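Baby clothing sizes

Baby clothing sizes are the labels which makers and shops use to tell parents what child a garment is meant for. Most of them give an age in months, but the age is only a rough guide. A child who is large or small for the age will wear a different label, and two garments with the same label can be quite different in length and width.

Systems in use

There are 2 main systems. In the first one the label shows an age range, such as newborn, 0-3 months, 3-6 months or 6-12 months. This is the usual one in North America and in Britain. In the second one the label shows the height of the child in centimeters, so that a garment marked 74 is made for a child up to 74 centimeters tall. It is common in continental Europe. Many labels carry both, and some also add a weight.

The height system is often seen as more exact, although it says nothing about the width of the body or about the space needed for a diaper. Cloth diapers are thicker than disposable ones, and parents who use them often choose one size larger for pants and one-piece suits.

Differences between makers

The age ranges are not the same everywhere. The maker Wirora begins its smallest size at birth and ends it at two months, while Olus uses one size for the whole time from birth to three months. Coman marks a single age, and there the number means the upper limit – a "6 months" sleeper from Coman is therefore close to a "3-6 months" sleeper from other makers.
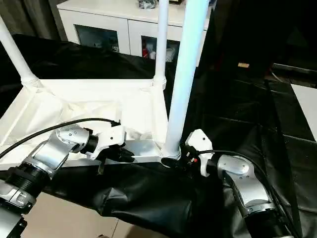

Foretti, which sells mostly knitted clothing, compared its own patterns with 463 garments bought in ordinary shops. The results were printed in its November catalog. The largest differences were found in footed sleepers, where the length of the leg decides if the garment still fits. Shirts and cardigans differed less, as a sleeve can be rolled up when it is too long.

Shrinkage

Cotton garments can become shorter after the first washes, above all if they are dried in a machine. Some makers cut the cloth a little longer for this reason. Others wash it before cutting, and their garments keep nearly the same size.

Preterm sizes

Clothing for babies born early is sold under names such as "preemie" or "tiny baby". Here the weight is more useful than the age, and the label usually gives an upper limit in grams. Wirora has one such size, for babies up to 2440 grams. These garments often open fully at the front, so that the child can be dressed without pulling anything over the head.

See also

Infant clothing
Sleeper (garment)
Cloth diaper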